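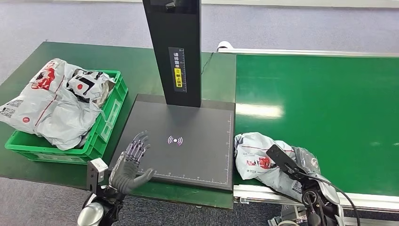

Parcel induction cell, left hand over the scanning platform, right arm at the conveyor.

About Mirna

Mirna designs and installs two-armed robotic cells for parcel handling. The company supplies one product line, the Flullby cell, together with the site survey, installation, operator training and maintenance that go with it. Customers are regional sorting depots, returns centres and small fulfilment firms that handle soft packaging in mixed sizes.

What the cell does

The Flullby takes mailer bags from an open crate, presents each one to a scanning platform and transfers it to a belt conveyor. Soft bags are the main design case. They crease, slide over each other and carry their labels at any angle, and suction tools tend to lose grip on a wrinkled surface. Mirna therefore uses jointed hands and flat gripping fingers, selected according to the bag stock the customer handles.

The standard cell has 2 arms on a common base. Either arm can pick, and the control software assigns the task according to where the next bag lies. A bag that cannot be read on the first pass is turned and presented again. If the second reading fails, it goes to a reject tray for manual entry.

Standard specification

Rated throughput: 600 items per hour, single crate feed
Maximum item weight: 2 kg
Minimum item width: 200 mm
Supply: single phase, 13 A socket
Data output: text file or direct link to the customer's warehouse system

Throughput is quoted for a full crate of mixed bags. Rates fall when a crate is nearly empty and the hand has to reach the bottom corners. Rigid cartons within the weight limit can be handled, but customers who send mostly cartons are usually better served by a conventional machine, and we will tell them so at survey.

Software

Cells run on Godoy, our own control package. Godoy handles grasp planning, arm coordination and fault logging. It runs on a local computer supplied with the cell and does not need an internet connection for normal work. Updates are issued every quarter and are installed by the customer or by our engineers during a service visit.

Service

Installation takes two working days on a level floor. Training for operators and shift leads is included in the price. The Flukley service plan covers parts, two inspection visits a year and telephone support from 7 am to 7 pm. Finger pads and cable sleeves are treated as wearing parts and can be ordered separately.

Trials

Prospective customers may send a crate of their own bags for a trial run at our workshop. We return a written report with pick rate, read rate and a list of every failed item. Trials are run on Tuesday and should be booked through the contact form.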